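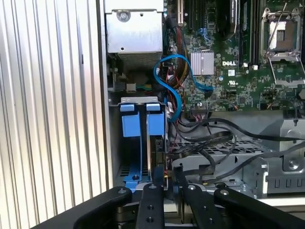
How often does an open tower need the inside check? Every 30 days while it's on the bench, and again right before the side panel goes back on.

Search this site
Enter keywords Go

BENCH CHECK, DESKTOP TOWERS, COVER OFF
Kundard Refurb, back room. Rev 2. Sheet covers unit 752, Dell board.

Mark OK / FIX / N/A. Comments go right under the line, not on a sticky note. Sticky notes end up in the fans.

BEFORE HANDS GO IN
Power cord out of the wall, not just switched off - OK
Power button held to drain - OK
Wrist strap clipped to bare metal - OK
Comment: clip is getting weak. Order from Misance, last two were fine.
Rings and watches off - OK
No drinks on bench - FIX
Comment: coffee. Again. Moved to shelf by door.

SOCKET
Lever position noted - OK
Comment: lever up, socket empty. Leave it that way til the CPU comes back from the tester.
Contacts checked with light, no touching - FIX
Comment: do again with the good lamp before anything gets seated. Don't blow on it, don't wipe it.
Plastic cap on socket if unit sits overnight - FIX
Comment: no caps left in drawer. Papadopoulos kit has spares, bottom tray I think.

HEATSINK, CENTER OF BOARD
Seated flat, no rocking - OK
Fins straight - OK
Dust out from between fins - FIX
Comment: short bursts, can upright. Needs doing either way, it's on the 30 day list.

CABLES
Blue SATA run clear of heatsink - FIX
Comment: big S loop down by the board edge. Dont pull it tight, just tie it back so it can't wander up to the fins.
Red/black/yellow power bundle not pinched at the metal housing - OK
Comment: tucked down the side. Check again when cover goes on, that's where they get caught.
Small plug w/ green and yellow wires, under the housing - OK
Comment: easy to miss, it's back in the shadow. Push test only. Do not yank by the wires.
Any nicks in insulation, any bare copper - OK

DRIVE BAY
Blue tabs both present - OK
Carrier slides in and locks - N/A
Comment: not pulled this round. Do it when the drive gets wiped.
Sharp edges on bay - FIX
Comment: gloves or slow hands. Got a thumb on one of these in June.

SLOTS
Modules level, clips closed - OK
Empty slots free of lint - FIX
Comment: soft brush, the Flastska one w/ the black handle. Not the paint brush.

LABELS
Board sticker left in place, not peeled - OK
UL mark on board, leave alone - OK
Unit number on chassis matches sheet - OK

CLOSING UP
Loose screws acounted for - FIX
Comment: put them in the magnetic dish, not the lid of the coffee.
Tools out of case - OK
Strap off last - N/A
Power test, 300 seconds, cover on - N/A
Comment: not til the CPU is in. Unit stays tagged DO NOT POWER.

Recheck all FIX lines before next shift, 4 pm cutoff. Sheet goes in the red folder.

We use cookies to improve your visit. Accept Manage settings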